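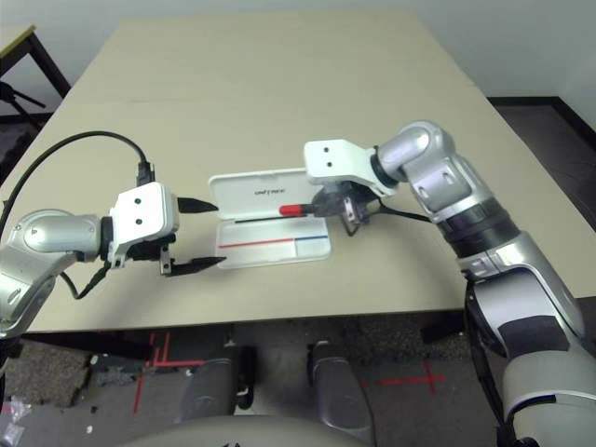

Speaker notes: Showing a robot what you mean
Olby community hall, May series, second talk
Slot is 25 minutes plus questions. Don't rush the middle.

SLIDE 1 — Title

Leave this one up while people find their seats and a cup of tea. Say hello, thank the Olby organizers for having us back, and mention that there are handouts by the door with the reading list on the back page.

Opening, more or less as I'd like to say it: Good evening, everyone. I've spent the better part of two years teaching robots to do things that my own kids could manage at four, and I've enjoyed nearly every minute of it. Tonight I'd like to tell you how the teaching is done, from the teacher's chair, with the bits that go wrong left in. You don't need any background. If you've ever stood behind someone in a kitchen and itched to take the spoon out of their hand, you already understand most of what I do for a living.

SLIDE 2 — Putting a marker in a pen case

Give them a moment with the big picture before talking.

The job is a marker with a red cap, going into a white pen case with a hinged lid. The right gripper has hold of the marker, level, just over the tray. The left gripper is standing open. Point out the red cap end facing across toward the left hand, as I'll come back to which way round things are held.

Then ask them: if you had to write down how you put a pen in a case, how long would the page be? Let a few people answer. Last time I did this in Moulin somebody said "one line" and somebody else said "I'd be there till Christmas", and they were both right, which made a lovely start to the evening. I can write one line for my neighbour. For a machine I'd have to say where the fingers go, how hard they squeeze, how high to come over the rim of the tray, when to let go, and what to do if the marker isn't lying straight. I tried writing that sort of thing in my first job. It was miserable work and it broke every time somebody nudged the table.

So we show it. We do the task ourselves, through the robot's own arms, and we keep the recording.

SLIDE 3 — Two ways of showing

Keep this plain.

By hand: you take hold of the arm itself and move it through the motion, a bit like a golf coach standing behind you and swinging your elbows. It's wonderful for one arm and a simple path. It gets awkward quickly with two arms, because you've only the two hands yourself and you're standing right where the cameras want to look.

By remote control: you sit off to one side with a pair of controllers, one for each arm, and where your hands go the arms go. Our rig for this is called Traltumetti (pause, someone always asks, it's a name we made up over lunch and it stuck). You squeeze, the gripper closes. You open, it opens.

Mention that almost everything at Odevano is done the second way now, though I still like to start new people with the first. They learn what the joints can and can't do, and you feel it in your shoulders in a way no manual gets across.

SLIDE 4 — What it feels like

This is the bit people remember, so take your time.

The first thing you notice is that you can't feel anything. You close your hand and the gripper closes, but your fingers have no idea whether there's a marker between them. You do it all by eye. I spent my first afternoon crushing paper cups — I must have owed the staff kitchen a whole sleeve of them by the end of it.

The second thing is that you slow down. Everybody does. You hold your breath coming over the edge of a tray, as though the marker might hear you. That's fine for the first dozen goes, but the robot will copy your nerves along with everything else. If you hover for three seconds, it learns that hovering is part of the job, and then you've a robot that dithers over a pen case like my father over a restaurant menu.

The third is that your other hand wants something to do. If the right arm is carrying, what's the left one up to? At home you'd steady the case without thinking. On the rig you have to decide, and then decide the same way each time, or at least most times. Go back to the slide 2 picture here if there's a spare moment and talk about the two hands as a pair.

SLIDE 5 — What goes into the recording

Short slide, three items, read them in whatever order comes naturally.

We keep what the cameras see, where every joint is, and what the operator's hands were asking for. All of it is lined up in time. One showing of the task from start to finish we call an episode. The set we put together for the desk tidying work came to 1464 episodes that we were happy to keep, out of 2000 we set out to record.

Somebody will ask about the difference. Be frank about it. Some were dropped markers. Some were a cable getting in the way of the arm. A fair few were perfectly decent showings where the operator had forgotten to press the button at the end, and I'm sorry to say a good number of those were mine.

SLIDE 6 — Being a good teacher

I like this slide best. Try not to read it out.

Vary the things that will vary in life. Turn the case a little. Lay the marker down pointing the other way. Start the arms from a slightly different spot. If every showing begins identically, the robot learns one groove and falls out of it the moment a real person uses the desk.

Keep steady the things that don't need to vary. Pick a grip and stick to it. If you hold the marker near the cap in one showing and by the tail in the next, with no pattern to it, the learner is left guessing and will sometimes split the difference and hold it nowhere sensible at all.

Show some recoveries. This took me far too long to come around to. For months I threw out any episode with a wobble in it, out of pride I suppose, and we ended up with a robot that had only ever seen things go well. When it missed by a centimetre it had no notion what to do next. Now, if I fumble and put it right without a fuss, that episode stays in. There's a tidy set of 256 we recorded with the marker deliberately started a bit crooked, and I'd trade a much larger pile of perfect ones for it.

And take breaks! My hands are good for forty minutes. After that I'm teaching it to be tired.

(If running over time, skip straight to slide 8 from here.)

SLIDE 7 — Where it still falls down

Shiny things. Floppy things. Anything where the answer is in how it feels. A lid that clicks shut is a hard one: you and I wait for the click in our fingertips, and an operator on remote control is squinting at a hinge and hoping. We've tried having people talk aloud as they work, so at least we'd know when they thought it had closed, and I'll say only that the transcripts were colourful.

Speed is the other one. A grade two class could put away a whole desk in the time we take over one drawer. I don't mind saying so, and it usually gets a laugh, so leave room for it.

Tell the story about the night before the Moulin demo here, the short version. The one with the eraser.

SLIDE 8 — Can I have a go?

Yes, please do. Odevano runs an open afternoon at the Moulin workshop in May, and anyone over 12 can sit at the controllers with one of us beside them. No experience wanted. Knitters, piano players and people who ice cakes tend to be very good at it straight off, and the engineers take a while longer (I include myself). Closed shoes, long hair tied back, and leave the big rings at home.

The sign-up sheet is beside the handouts. There's a practice guide too, 900 words on both sides of one sheet, written by the operators themselves, and it's a friendlier read than anything I've put on these slides.

QUESTIONS — likely ones, with answers to lean on

How many showings does it need? Depends on the task and how much the table changes. Start small, try it, see where it fails, and record more of that part.

Does it understand what a marker is? Not in the way you'd mean. It's learned what tends to come next when things look a certain way. Don't get drawn into philosophy before the tea's finished.

Could it learn from videos of people? Partly, and there's good work going on. The trouble is that our hands have far more fingers to work with, so something has to be worked out in between.

What happens if the operator is left-handed? Great question, and one we asked too late. We record with both kinds of operator now and note which is which.

Is it safe to stand near? We've tape on the floor and a stop button within reach, and everybody who comes through gets shown both before they touch a controller.

Thank the hall, put slide 8 back up so people can copy down the details, and remember to take the adapter home this time.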